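Home | Guides | Hardware | Downloads | Forum

Collecting two-arm tabletop examples

14 shares | 3 comments

This page covers recording sessions on the Prindska bench. It assumes both arms are calibrated and the Vustholm recorder is running.

1. Choose one task and write it as a single sentence. "Put the block in the bowl" is enough. Keep the wording the same for the whole batch.

2. Set out the objects. Include a few the task doesn't need. A policy trained on a bare table tends to fail on a busy one.

3. Move both arms to the rest pose and start the episode. Wait a second before moving.

4. Work at a steady pace. If you miss a grasp, back off and try again in the same episode – recoveries are useful. If you knock something off the table, stop and discard.

5. Rearrange the objects after every 3 episodes. Change positions and angles, and swap at least one item.

6. Stop after 40 episodes and play back a few. Check that the wrist and overhead views line up in time.

7. Label each episode as success or failure before you leave the bench. Labels added days later are often wrong.

Our Stosto set has 3,660 episodes so far. We threw out 797 others, mostly for dropped frames and missing labels.

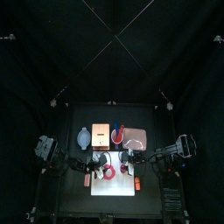 Two arms, with household objects on the table.

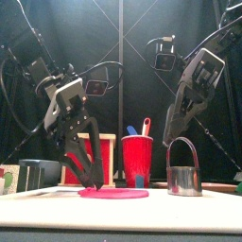 Do I need to keep the failed episodes?

Keep them, in a separate folder with the failure label on. You can leave them out of the first training run and still use them later to train a success detector. Episodes with dropped frames or a missing camera stream should be deleted.

Previous | Next | Back to Guides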